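Ticket: Dehumidifier shuts off overnight with the bucket nearly empty
Product: Trumenetti basement unit, the floor model with the hose port
Status: Closed
Opened in August

Hi all! Long post, sorry in advance. I've got a Trumenetti running in the basement of an old house (built in 1923, stone walls, smells like it) and it has started quitting on me in the middle of the night. I set it before bed, it hums along fine, and when I come down with my coffee the full-bucket light is on and the fan is off. The bucket is nowhere near full. There's maybe a splash in the bottom.

Stuff I tried before writing in: unplugged it and plugged it back in, a different outlet, washed the filter in the sink, pulled the bucket and put it back like I meant it. Every one of those gets it going again for a while, so of course each time I thought I'd fixed it. The manual has one line on the bucket light and it says to empty the bucket. Thanks, manual!

I bought it secondhand from a shop in Diltevlow, so I don't expect any warranty help. I just want to know if it's worth saving. 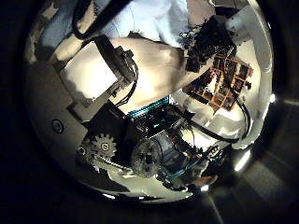 Reply from Adell support: Please check the float before anything else. It is the small foam block in a plastic cage at the back of the bucket. Lift it with one finger and let go. If it hangs up at the top, the unit reads the bucket as full and shuts down. Also let us know whether the machine sits level, and whether you are using the hose or the bucket.

Okay, I did my homework. Using the bucket, no hose. The float moves, but it's kind of gummy, and if I push it all the way up it stays there for a second before it drops. There was a ring of slime around the cage that I will spare you the details of. I cleaned it with warm water and an old toothbrush, dried it off, and now it drops right away. As for level, oh boy. I put a marble next to the unit and it took off toward the furnace like it had somewhere to be.

Here's what I've written down since then.

Night 1

Float clean, machine in its usual spot. It ran through bedtime and I could still hear it at 1 a.m. when I got up for water. At 6 a.m. it was off, light on. Bucket maybe a quarter full. I lifted the float and it dropped just like it should, so I was pretty annoyed. The humidity readout said 61 when I started it back up, and I'd had it down in the low fifties before bed.

I also noticed the bucket rocks a little if you press on the left corner. I can't swear it didn't always do that.

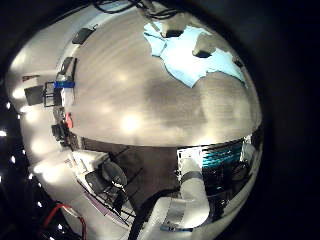 Night 2

Moved the machine to the flat bit of floor by the stairs and checked it with a real level this time, front to back and side to side. Bubble in the middle both ways. I left everything else alone because I wanted to change one thing at a time (my usual method is to change five things and learn nothing). It ran until sometime after 4 a.m. That's better than before! Still off when I came down, though, with the same light.

I emptied the bucket, wiped down the slot it slides into, and found a hard crust of lime on the little ledge at the back. It was thick enough to catch a fingernail. Vinegar on a rag, left it while I ate breakfast, and most of it came off with a plastic scraper.
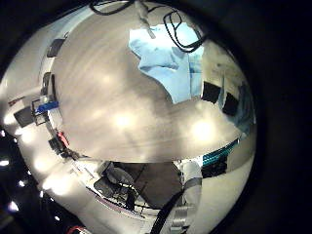
Night 3

The bucket sits flush now and there's no more rocking. I ran it all night with the door shut and the setting at 50. Still going at 7 a.m.! Bucket about two thirds full, no light, and the basement smelled like a basement in place of a pond. I was so happy I went and told the dog.

Adell support wrote back at this point and said the shutoff switch sits right behind that ledge, so a bucket that isn't pushed in all the way can trip it whenever the compressor kicks on and shakes things. They said to give it a few more nights before closing the ticket, and to think about the hose if I'm tired of emptying.

I am tired of emptying. So I picked up a hose in the garden aisle and ran it to the floor drain, sloping down the whole way. The fitting took 2 tries because I cross-threaded it the first time. A turn of plumber's tape on the threads and it quit dripping.
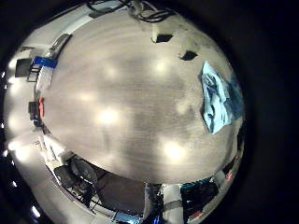 Photo: Tatlı

A week on and it hasn't shut off once. The readout stays between 48 and 52 and the cardboard boxes don't feel limp anymore. I'm going to do the vinegar wipe once a month and clean the float while I'm in there.

One leftover question if anybody from Adell is still reading: is there a washer that's supposed to go inside the hose port? Mine didn't have one, and I'd like to pick up a spare before winter. Otherwise go ahead and close this. Thank you so much for the help!

Reply from Adell support: Yes, a flat rubber washer, the same kind used on a garden hose. Any hardware store will have it. Closing the ticket now.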